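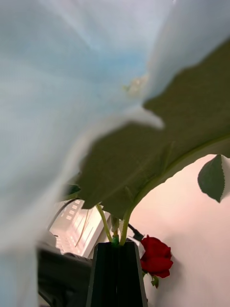 Product Review: Lokemska Barrier Cream for Hands
Published April 2, 2026

Pirov has sold hand and body care through pharmacies for many years, and the Lokemska barrier cream is the first item in its range intended for people who wash their hands many times a day. Our testing desk used the cream over one winter, with staff members in the office, the kitchen and the packing room taking part. All tubes were bought at the regular retail price. Pirov was not told of the review in advance.

The cream comes in a white tube of 223 milliliters with a flip cap. This is a large size for a hand product, and it suits a shared sink better than a handbag. The cap closes firmly and did not leak in any of our bags. As the tube empties, however, the stiff walls make it hard to squeeze out the remainder. One tester cut the tube open and found enough cream for several more days. A pump version is listed on the Pirov website but was out of stock each time we tried to order it.

Texture and absorption

The formula is thick and slightly waxy. A portion the size of a pea is enough for both hands. Users who apply more than that will find their fingers slippery for several minutes, and two of our testers left marks on paper and telephone screens until they learned to use less. Applied sparingly, the cream settles to a soft, matte finish. It did not pill under disposable gloves – a common complaint with the Plinden cream we reviewed last July.

Scent

The label reads "lightly scented." Our testers disagreed on this point. Most noticed a mild smell of oats that faded quickly, while one found it strong enough to stop using the cream before meals. An unscented version is not offered at present. Readers with a known sensitivity to fragrance should consult the ingredient list before purchase.

Results in daily use

After two weeks, testers with dry knuckles reported less tightness after washing. Small cracks near the thumbnail, which several members of the group develop every winter, were slower to improve, and the cream stung when applied to broken skin. The packaging does advise against such use, although the warning is printed in small type on the back. Testers with normal or oily skin saw little benefit over an ordinary lotion.

The cream withstood one or two washes with mild soap. It did not withstand dish detergent, and kitchen staff had to reapply it after each session at the sink. The claim of "all-day protection" on the front of the tube should therefore be read with caution.

Price and availability

We paid 34 dollars per tube at Manalo, where the cream is stocked beside the sun care products. Plinden costs less per tube, but its tubes are considerably smaller, and testers used more of it at each application. At one pea-sized portion per use, we estimate that a Lokemska tube provides some 400 applications.

Assessment

The Lokemska barrier cream is recommended for adults with dry hands who wash often and do not mind a heavier product. It is less suitable for those who prefer a quick-drying lotion or who avoid fragrance altogether. The desk will review the pump version when it becomes available – until then, the rating applies to the tube only.

Rating: four out of five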